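The washing machine, part two

Last time I wrote that the washing machine was making a noise like a small helicopter and that I would call the repair service in the morning. I did call. I waited 40 minutes on the line and then the call ended by itself, so I made coffee and called again.

The machine is a Hellström and it is not so old. I bought it when I moved to this apartment, and I remember I was very proud because it was the first big thing I bought here alone, with all the talking to the seller in English. The paper says the warranty is 4 years. I have kept the paper, but it seems I have kept it one month too long. The lady on the phone was kind about this. She explained to me that the visit is paid now, and the parts also.

The man came in the afternoon, between one and five as they promised, which means at ten minutes before five. He listened to the machine for a short time and told me it was the bearing. In my language the word for this is the same as the word for a warehouse, so for a moment I did not understand at all why he wanted to talk about a warehouse. He was patient with me. Then he wrote the price on a piece of paper, 246 dollars with the work, and the part must come from Clorkau, where they have their storage. So there was a warehouse in the story after all.

I said yes. A new one costs more, and also I do not want to carry the old one down the stairs.

Now I wait for the part and I wash by hand in the bathtub. The small things are no problem. The jeans are a different matter! When they are full of water they weigh as much as a child, and my arms hurt until the next day. My mother did this every week for a family of five and I never heard her complain, or maybe I was not listening. I called her to ask how she did it and she laughed for a long time. Then she told me to put the towels in first and walk on them with my feet, like people do with grapes. I tried it, and it works quite well, but you should hold on to something.
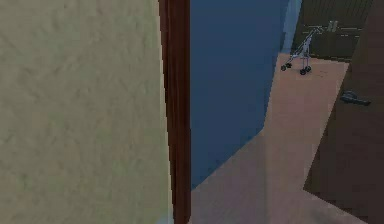

The drying is the slow part. I have one folding rack, and in August this would be enough, but now it rains and everything stays damp for two days. I put one sweater over a chair and it has the shape of the chair now.

There is a laundromat in Hasent, two bus stops from me, and perhaps I will go there with the sheets. I went once before, years ago, and I put the soap in the wrong hole. A woman with a big dog showed me the correct one.

The repair service sent me a message this evening that the part is on the way. They did not write when it will arrive. I have one clean pair of socks for tomorrow, and after that I must go back to the bathtub.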